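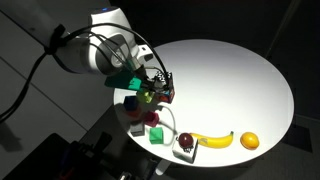 Round white table wobbles, blocks won't stay stacked

Shares 9 | Comments 2

Status: open, waiting on parts
Bought from: Helier, the Flandside shop

Hello again. I did ring first but gave up on the hold music, so I'm putting it all in writing and will add to it as I go.

It's the round white table, the 90 cm one. We use it for the coloured blocks at our Tuesday club, and since we moved into the smaller room at Dostside it has had a wobble. You don't notice it if you're just putting a mug down. Try to get a fourth cube on top of a third and you notice! The whole lot goes over and the green one ends up under the radiator (it's always the green one).

What I've tried so far:

Turned the table a quarter turn at a time to see if it was the floor. It rocked in every position, a bit less with the odd leg nearest the door. So the floor isn't perfect but I don't think it's the main trouble.

Folded card under the short leg. Lovely for one morning, then the card squashed flat and we were back where we started.

Tipped it over and went round all the bolts with the little key that came with it. Two were loose — one I could turn with my fingers. Did them up as tight as I dared. Better! Not cured.

Swapped the blocks for the older Sarpong set, in case ours had worn corners. Same result, so I'm letting the blocks off.

Update, same day, after lunch: your reply said to check the feet screw in and out. Three of them do. The fourth just spins and never gets any longer, so I suppose the thread has gone. I wound the other three right in to match it and the rocking has nearly stopped, though the top is a touch lower than the bench now and one of our regulars has already complained about her knees.

Second update: put a marble in the middle and it rolled off towards the window in over 9 seconds, which I'm told is slow, but it still rolled. I don't own a spirit level. I've asked next door for theirs.

Could you send one replacement foot, or a set of four if they only come that way? White if possible, I'd rather it matched. The sticker underneath just says 99 and then a smudge, so I hope that's enough to go on. We can manage on the floor mat until it comes — I would like the table back in use before the August sessions though, they get busy.

Comments (2)

Same table here, same foot! A rubber washer from the hardware shop got us through the term.

Thank you, will try a washer tomorrow and leave this open till the part turns up.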